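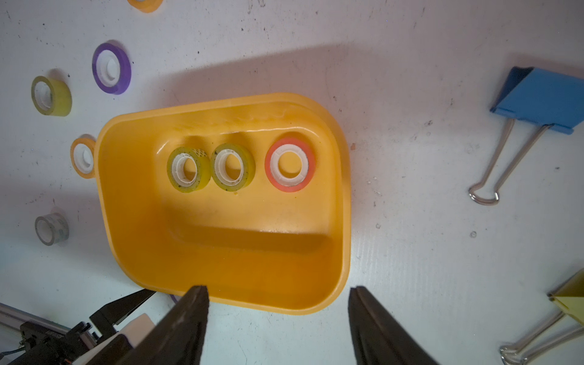

Notes for my talk, Friday session

Slide 1. Opening

Good afternoon, I am Yanling Yao. I say thanks to Arif Chin and Lihua Liao first, they recorded most of the examples. Then the promise: 13 minutes, questions after.

Slide 2. What we teach

The task has one sentence: put the tape rolls in the yellow tray. We began with it in January. Now we have 4000 examples, each one made by a person guiding the arms. Speak slowly here, people want to write the number.

Slide 3. Clutter

Binder clips share the table with the tape. Some rolls lie flat and some stand on the edge - the standing ones need a different grasp, and I want the model to meet both. Point to the two arms. When both grippers work over the tray there is little room between them.
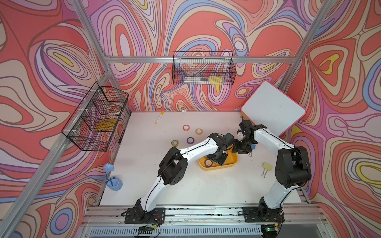
Slide 4. What we throw away

Lihua checks every recording. She removed 61 last month, mostly long pauses where the operator was thinking. Arif does not agree with this rule. Mention it, he is in the room and can answer.

Slide 5. Next

Eight new operators from Skenthorpe. Ask Qianru Lu for the schedule before I show this slide.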